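## 4. Changing the backup battery of the Futora water alarm

The Futora works from the wall adapter. The 9-volt battery is only for the case that the power fails. You need to change it when the yellow light blinks, or each year in June, whichever comes first. The work takes 15 minutes the first time and less when you have done it before.

**Caution:** Remove the adapter from the wall socket before you open the cover. Do not work on the unit while you stand on a wet floor.

### 4.1 Prepare a place to work

1. Choose a table with good light. The cover screws are short and dark, and on a carpet they are very difficult to find again.
2. Put a mat or a cloth on the table. The front window of the unit is soft plastic and gets scratches easily.
3. Keep an open box near you for the screws and the cover.
4. Read the code on the new battery and write it on the service card, together with your name. The codes look different from one brand to another, so copy all the characters also if you do not know what they mean.
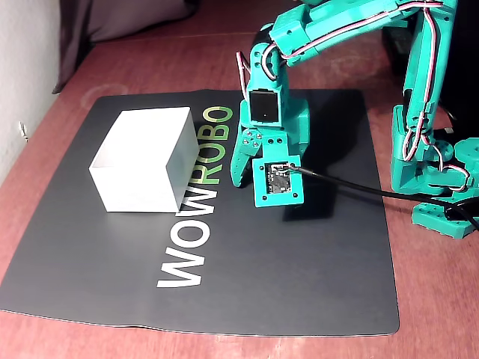
Mat on the table, with an open white box. 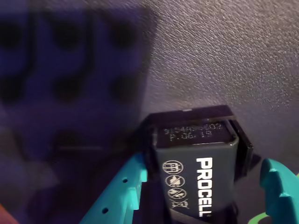

9-volt battery with two lines of small printing.

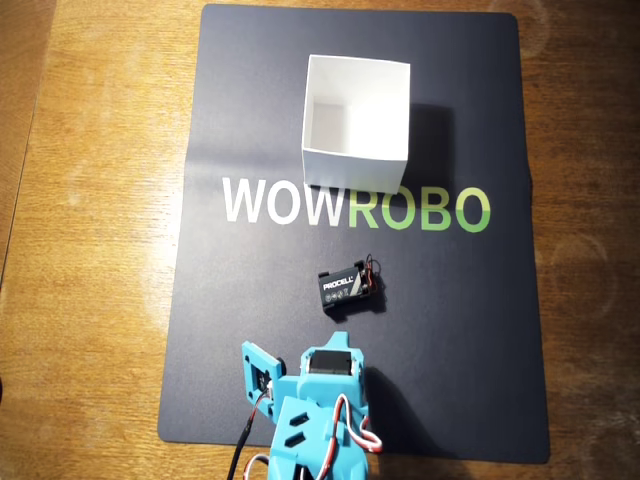

### 4.2 Open the unit

1. Press the unit upward against the wall bracket and pull the lower side toward you. It comes off with a click.
2. Lay the unit on its front. Loosen the four screws in the back. Use a small cross screwdriver, not an electric one.
3. Lift the cover slowly. The sensor cable is fixed to the board and it is only 25 cm long.

**Note:** Units which were installed by Van Acker have a fifth screw under the label. You may cut the label. This has no effect on the warranty.

### 4.3 Change the battery

1. Hold the battery snap by its hard part and pull it from the old battery. Never pull on the wires.
2. Wait 5 minutes. The memory must be fully empty, otherwise the unit will keep the old battery warning.
3. Push the snap on the new battery. It fits in one direction only. If you feel resistance, turn it around and try again.
4. Place the battery in its compartment with the wires on the side of the buzzer.

**Caution:** Do not use a rechargeable battery. The unit will not charge it, and the warning light will come too early.

### 4.4 Close and test

1. Put the cover back and tighten the screws by hand.
2. Hang the unit on the bracket and connect the adapter.
3. Hold the test button until you hear two tones. With one tone only, the battery has no good contact: repeat 4.3 from step 3.
4. If the display shows code 116, the sensor cable is loose. See section 6.

Bring the old battery to a collection point. In the Terkgate building there is a gray bin for this beside the mailboxes. For a new service card, ask Mayu Okabe or Roel Hoekstra.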